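Simulation Practice Group
Minutes of the meeting held on Thursday at Ustby, Room 6

Present: Liudmyla Hordiienko (chair), Dorin Hodoroagă (minutes), two members from the Lewis site by phone, one member from Lostenik.
Apologies: the test bench lead.
The meeting opened at 10.05.

1. Minutes of the last meeting
Agreed with one change. Under item 4, "episodes" should read "frames". Dorin to correct the copy on the shared drive.

2. Matters arising
The naming rule for simulated runs is now in use at both sites. Lostenik still has older runs under the old names and asked for more time. Agreed, until the end of October.
The question of who signs off a change to the room models was left open last time. It was agreed that the person making the change may not sign it off.

3. Working rules for simulated rooms (draft 2 of the Sultness rules)
Liudmyla went through the draft. The parts that led to discussion are noted below.

3.1 Views to be checked before a run is accepted. The draft asks for one view from the robot body and one from each gripper. Lewis asked whether the body view alone would do for short runs. It was felt that it would not. The grippers and the table can both be in the body view while the small objects are too far off to check. All three views stay in the rule.

3.2 Tilted views. Gripper views are to be stored as they come and not turned upright. Anyone labelling them must have the body view open at the same time. Dorin said that walls and worktops had been mixed up in labels at Lostenik, mostly where the surfaces had a similar marbled finish.

3.3 Views with no work objects in them. A gripper view that has only walls, windows or pictures in it is still a valid view and is not to be deleted. It is to be marked "no target". Of the 2,125 views checked at Lewis, 606 would take this mark.

Views looked at under this item, all from the attic room:
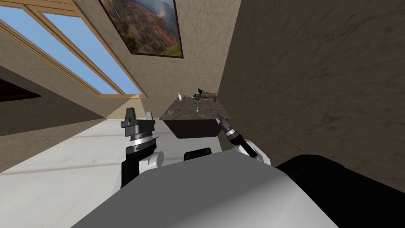
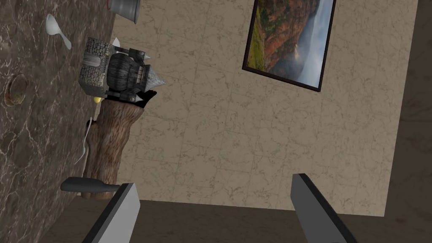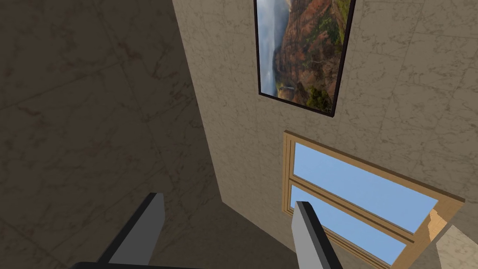
4. Object placement
The draft says that objects on a worktop must not touch unless the task calls for it. Lostenik thought this too strict, as real kitchens are crowded and the robots will have to cope with that. Lewis preferred to keep it for first runs and relax it later. After some discussion the wording was changed to: "Objects may be close together or touching. Where they are, the run sheet must say so."
Cutlery was raised separately. Forks and knives are thin and easily missed when they lie beside something larger. The run sheet is to list each piece by name, and "cutlery" will no longer be accepted as an entry.
The castle model was discussed. It has many small projecting parts and Lewis asked for it to be taken out of the object set. No decision. Dorin to find out how long the collision check takes with and without it.

5. Gripper state at start
Both grippers to be open at the start of every run. The amount of opening is to be written to the log as a value. Entries such as "wide" or "half" are to be sent back.
Lewis asked if this applies to the arm that is not used in a one-arm task. Yes, it does.

6. Lighting
The rule on daylight through windows and skylights was not ready. Liudmyla wants a fixed sun position for each room, with changes allowed only in runs marked for lighting tests. Members to send comments in writing before the next meeting.

7. Storage
Batches to be no larger than 1,000 runs. A batch with a failed check is to be held back whole until the fault has been found. Lostenik asked that the hold should be visible to the other sites, and this was agreed.

8. Actions
Dorin: correct last minutes; time the collision check; send out draft 3.
Liudmyla: write the lighting rule.
Lewis: add the "no target" mark to the 606 views.
Lostenik: finish renaming older runs.

9. Any other business
The phone line to Lewis dropped twice. A different room will be booked if one is free.

The meeting closed at 11.40. Next meeting at Lostenik, date to be sent round.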